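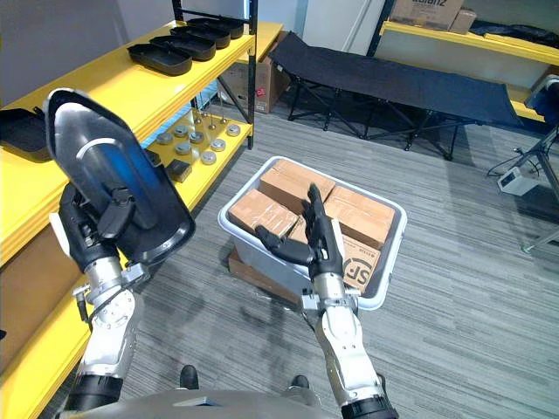 家庭账务年中自查清单（附批注）

填表人：Gintarė Rätsep
自查月份：三月
范围：两张信用卡、一笔装修分期、应急金账户、家庭保险
标记方法：√ 已核对；△ 要跟进；× 没做到

去年第一次做这张表，花了整整一个晚上，今年一壶茶没喝完就到了第三部分，进步太大了！批注写得啰嗦，想照着做的朋友挑有用的看就好。

一、信用卡

1. 账单余额与自己的记账一致 √
批注：Jirna 卡本期余额 3,029，和我表格里的数字一分不差。看到两边对上的那一刻真的很开心，比收到退款还高兴。

2. 还款日已写进日历 √
批注：两张卡的还款日隔了九天，我把提醒都设在早上八点，发工资以后的那一周处理。

3. 自动还款设为全额 △
批注：Vitale 卡还停留在“最低还款额”！应该是开卡时的默认选项，我一直没改。已经提交修改，下一期账单出来再看一眼。用同一张卡的朋友，现在就去翻翻设置吧。

4. 无不认识的扣款 √
批注：有一笔名字很怪的小额扣款，查了半天，是停车费，商户登记名和招牌不一样。

5. 闲置的订阅已取消 √
批注：取消了四个，每月一共省下 271。这一项强烈推荐大家先做，见效最快，做完特别有劲头继续往下查。

二、装修分期

6. 合同、还款计划表放在同一个文件夹 √
批注：纸质一份，扫描件一份。计划表最后一页以前夹在说明书里，这次归位了。

7. 剩余本金已向贷款方核实 √
批注：Altau 客服报的数是 3,710，和计划表相同。记下了通话时间和工号。

8. 提前还款的手续费已问清 △
批注：电话里说“视情况而定”，我请他们发书面说明，还没收到。收到之前不动这笔钱。

9. 过去半年没有逾期 √
批注：一次都没有！

三、应急金

10. 单独开户，不与日常消费混用 √
批注：放在 Disden 的储蓄账户里，没有绑任何支付软件。转出来要多走两步，挺好。

11. 余额够付三个月固定支出 ×
批注：目前只够两个月多一点。从订阅里省下的钱全部转进来，年底再算一次。写“×”也没关系，去年这一栏我连数字都填不出来呢。

12. 家人知道账户在哪里、怎么取 △
批注：跟我先生讲过一遍，他点头点得太快，我不太放心，准备写成一页纸贴在文件夹内页。

四、保险与证件

13. 保单到期日已登记 √

14. 受益人信息是最新的 √
批注：搬家以后地址没改，这次一起更新了。

15. 旧保单已作废并标注 △
批注：还有两份分不清是不是续保前的版本，要对照保单号。

五、信用报告

16. 已查询本人信用报告 √
批注：第一次看会觉得密密麻麻，其实先找“未结清账户”那一栏，对着自己的卡和贷款逐个勾就行，勾着勾着就看懂了。

17. 报告中无错误信息 △
批注：一张早已注销的商店卡还显示为正常使用。已提交异议，回执编号写在文件夹封面。

待办汇总
第 3 项：看下一期 Vitale 账单
第 8 项：等 Altau 书面说明
第 11 项：每月转入 271
第 12 项：写取款说明
第 15 项：核对保单号
第 17 项：跟进异议结果

下次自查：九月。到时候想加一栏“水电费押金”，这次查到一半才想起来房东那里还有一笔。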